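Messebesuch: Hochzeitsmesse in Muledby — schnell runtergetippt

So, bin zurück, Füße platt, Tasche voll Prospekte. Wollte eigentlich noch eine Nacht drüber schlafen, aber dann vergesse ich die Hälfte. Also jetzt, am Küchentisch, mit Tee.

Anreise
Regionalbahn bis Muledby, danach Shuttlebus. Der Bus fuhr um kurz nach neun und war rappelvoll, ich stand zwischen zwei Trauzeuginnen mit Ordnern (richtige Ordner, mit Register!). Parken kostet 8 Euro, wer zu viert kommt, ist mit dem Auto besser dran. Einlass zog sich. Ticket auf dem Handy bitte vorher laden, in der Halle ist der Empfang mau.

Garderobe gleich links, unbedingt nutzen. Mäntel den ganzen Tag überm Arm, das hatte ich im Januar auf der anderen Messe, nie wieder.

Halle 1: Kleider
Laut. Voll. Schön. Drei Modenschauen über den Tag, ich hab die um elf gesehen. Viel Ärmel dieses Jahr, viel abnehmbare Schleppe, wenig Glitzer. Bei Tarance eine ganze Reihe Zweiteiler, Rock und Top getrennt zu kaufen, Top kann man später nochmal anziehen. Mein Liebling: schlichter Krepp, hoher Kragen, hinten Knöpfe bis ganz runter. 2.792 Euro ohne Änderungen. Hab kurz geschluckt und bin weiter.

Anprobe vor Ort gabs nur mit Termin. Stand nirgends auf der Webseite, zumindest hab ichs nicht gefunden. Also: vorher anrufen, wenn ihr ernsthaft sucht. Die Damen am Stand waren trotzdem lieb und haben mir Stoffmuster mitgegeben.

Schuhe hab ich fast komplett ausgelassen. Nur ein Paar flache anprobiert, saßen gut, gabs nicht in meiner Größe.

Halle 2: Papeterie, Torten, Deko
Hier war ich am längsten. Cillosent macht Einladungen auf Büttenpapier, mit Prägung, ganz feine Sachen. Komplettset mit Menükarten und Tischkärtchen 239 Euro, Porto extra. Lieferzeit sechs Wochen, im Sommer eher acht. Kuverts kann man sich beschriften lassen, Schrift auswählen, fertig. Würde ich machen, meine Handschrift ist eine Zumutung.

Torten: fünf Stände probiert, danach war mir schlecht. Zitrone-Mohn gewinnt. Pistazie war mir zu süß, Karamell mit Salz ok. Fragt nach der Liefergebühr, die steht meistens nicht im Prospekt und macht schnell mal einen ordentlichen Batzen aus.

Blumen dann etwas enttäuschend, überall dasselbe Pampasgras. Ein kleiner Stand ganz hinten hatte Wicken und Ranunkeln in alten Milchkannen, da hätte ich alles mitgenommen. Karte eingesteckt, Karte verloren. Falls jemand den Namen weiss, bitte in die Kommentare!

Vortrag von Arne Brandes
Budget und Location, 14 Uhr, kleine Bühne. Bin zehn Minuten zu spät rein und saß auf dem Boden. Brandes plant seit Jahren Feiern auf dem Land und redet schneller als ich tippe. Was ich mitgeschrieben hab:

Erst Gästeliste, dann Location. Immer.
Beim Mietpreis nach Endreinigung und Strom fragen.
Wer eine Scheune will, braucht einen Plan B fürs Heizen.
Puffer einplanen, er sagt mindestens 2.000 Euro, und den Puffer nicht für Deko verbraten.
DJ und Trauredner früh buchen, der Rest findet sich.

Danach Fragerunde. Eine Braut wollte wissen, wie man der Schwiegermutter den Sektempfang ausredet. Gar nicht, meinte er. Großes Gelächter.

Carnegie Saal
Die haben ihren Festsaal gleich nebenan geöffnet, Besichtigung alle halbe Stunde. Hohe Decke, Parkett, Terrasse nach Westen. Küche im Haus, eigener Caterer nur gegen Aufpreis. Trauung im Garten geht, Musik draußen bis 22 Uhr. Für kleine Feiern wäre er mir zu groß, da verliert man sich. Die Brautsuite ist dafür ein Traum — Tageslicht, riesiger Spiegel und genug Steckdosen für alle Lockenstäbe der Welt.

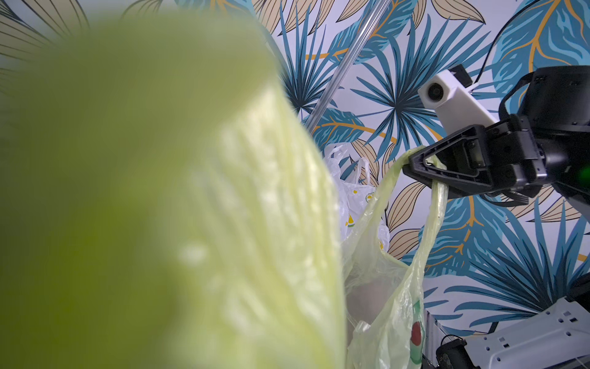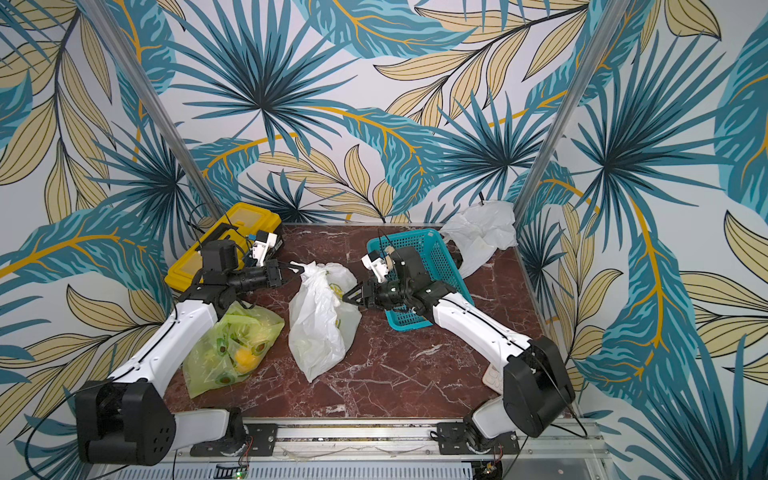
Palmenblätter auf der Tapete, dazu dunkler rotbrauner Marmorlook:

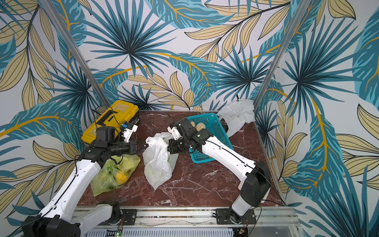 Was ich nächstes Mal anders mache
Früher kommen, die erste Stunde ist die ruhigste. Flache Schuhe (hatte ich, trotzdem Blasen). Eigene Wasserflasche, an der Bar standen die Leute ewig an. Und eine Liste mit Fragen, ich stand bei zwei Fotografen und mir fiel nur ein, nach dem Preis zu fragen. Nicht nach Zweitkamera, nicht nach Bildrechten, nix.

Mit wem hingehen? Eine Person reicht. Zu fünft wird das ein Gerenne und ständig sucht man wen.

Mehr zu den Einladungen kommt die Tage, die Muster von Cillosent muss ich erst noch auspaken. Fragen gern unten rein, ich antworte am Mittwoch.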